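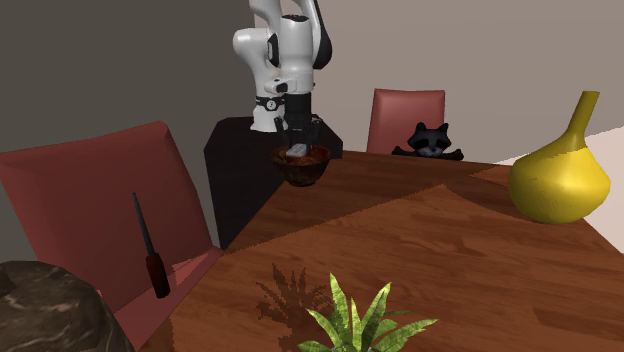
A simulated arm holds its open gripper over a bowl in one of the training scenes used at Skitalell.

The sales pitch at Skitalell, a packing and returns firm that handles housewares for a few dozen online shops, was that the arm would take the boring part. It would pick small items out of bowls and bins and set them down where a person could wrap them. The people would do the rest, and the rest would be more interesting.

I spent a shift there in September, and I have my doubts about the second half of that.

Duvatano, the supplier, does most of the arm's schooling in software. A virtual arm, white and black with two thin fingers, reaches for things on a virtual wooden table while vases, plants and chairs stand in as clutter. Some of it is odd company. There's a raccoon behind the table in one scene. Ottó Bognár, who sets up the scenes, told me variety is the point: an arm that has seen only tidy tables falls apart on a messy one.

Fine. But the messy table at Skitalell belongs to Caoimhe Hennessy, and she has worked at it for 20 years. She used to pick, check and wrap. Now she wraps, and she watches. When the arm stalls, a light goes on and she has 5 seconds to clear it before the line logs a stop. On the morning I stood next to her it logged 49.

"I was told I'd be supervising," she said. "Supervising what? I'm its other hand."

Her manager, Darragh Brennan, prefers to talk about output. The line handles more than 200 orders an hour on a good night, he says, and no one has been let go. Both may well be true. He was less clear on who would be hired when the next packer leaves, and when I asked whether the checkers' pay grade would survive if the checking went, he said that was under review.

Frida Holst, who represents the packers, wants the stop log opened up to the staff. At the moment it goes to Duvatano, where it helps decide what the arm practices next. Every stall Hennessy clears is a lesson for the machine, and she gets nothing extra for teaching it.

Brennan says he'll raise it with the supplier. The contract comes up for renewal in the spring, and a second arm is already in the quote.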